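# Chapter 2: Baskets, Trays, and Racks

Small objects are easily lost on a work surface. A whisk, a spool, or a set of keys may be moved several times in a day, and each move is a chance for it to be set down in the wrong place. The open basket is the most common answer to this problem in homes and offices.

This chapter considers how a container and the table under it work together. Section 2.1 reviews the main types of basket, with attention to wire racks that have upright bars and a flat base. Section 2.2 covers placement. Most readers will find that a basket near the middle of a table can be reached from either side, while one pushed to the far edge tends to collect items that are seldom used. The closing section presents the Folonwood survey, in which Saadet Kozan and Nevzat Yüksel recorded the contents of 124 desk baskets each September.

Students should be familiar with the terms *rack*, *liner*, and *footprint* from Chapter 1. The exercises require one basket and one small rounded object, such as a ball of wire. Rounded objects are used throughout because they roll until they meet a wall, and their resting place shows how well the base has been leveled.

Before reading further, note where the small objects on your own desk are kept, and keep the list for Exercise 2. 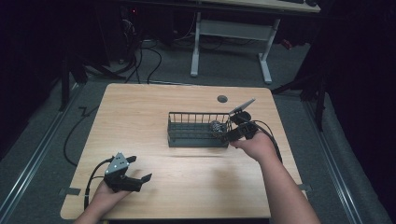 **Figure 2.1** A dark gray wire basket on a light wooden table, with a metallic wire ball against its right inner wall.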